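À propos de Plusten

Salut et bienvenue ! Moi c'est Benedikt Kettler, et Plusten, c'est le petit site où je parle de cryptomonnaies en français depuis ma table de cuisine (enfin, depuis peu j'ai un vrai bureau, ça change la vie).

Tout a commencé avec un portefeuille dont j'avais noté la phrase de récupération sur un ticket de caisse. Le ticket est passé à la machine, mes jetons avec. J'ai râlé un bon moment, puis je me suis mis à écrire ce que j'aurais voulu lire avant : comment garder ses clés, ce que coûte un transfert, pourquoi un rendement trop beau doit vous faire fuir. J'envoyais ça à quatre copains, qui l'ont fait suivre, et voilà, on est maintenant 2000 abonnés à la lettre. Je n'en reviens toujours pas !

Côté contenu, vous trouverez des guides pour débutants, des comparatifs de portefeuilles et une rubrique que j'adore, Stestari, où je décortique le livre blanc d'un projet ligne par ligne, avec un café (souvent deux). Le premier numéro était consacré à Ostermann, un protocole de prêt dont les frais étaient cachés dans une annexe. J'ai reçu pas mal de courrier après celui-là, pas toujours aimable, mais je l'ai laissé en ligne.

Il y a aussi le forum, Trundstead, avec ses 700 membres. On y pose toutes les questions qu'on veut, même celle sur la différence entre une pièce et un jeton, qui revient chaque semaine et à laquelle quelqu'un répond toujours gentiment.

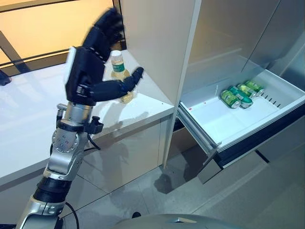 Bras robotique tenant une bouteille

Côté argent, je préfère être clair : le site vit des dons et de la version payante de la lettre, lancée en mai. Je ne prends pas d'articles sponsorisés et je ne donne pas de conseils en placement. Je possède un peu de bitcoin et un peu d'ether, c'est précisé en bas de chaque article concerné. Si je me trompe, écrivez-moi, je corrige et je signale la correction en tête de page.

Pour me joindre, passez par le formulaire de contact ou par le forum. Je réponds à tout le monde, parfois avec du retard, surtout quand les marchés s'agitent !

Page mise à jour le 04/08/2022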